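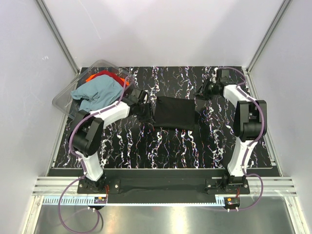
Does black clothing really make you hotter?

Grown-ups love to say it. "Don't wear black, you'll boil!" It sounds right, but is it?

Part of it is true. Black soaks up most of the light that hits it and turns it into heat. White bounces a lot of light away. Leave a black T-shirt and a white one in the sun, then touch them both.

But a warm shirt is one thing and a warm you is another. If the shirt is baggy, air moves underneath and carries heat off before it gets to your skin. A tight white top may feel worse than a floppy black one.

And indoors? With no sunshine, colour hardly matters at all. So be suspicious of anyone who says black is always hotter — ask them how they tested it.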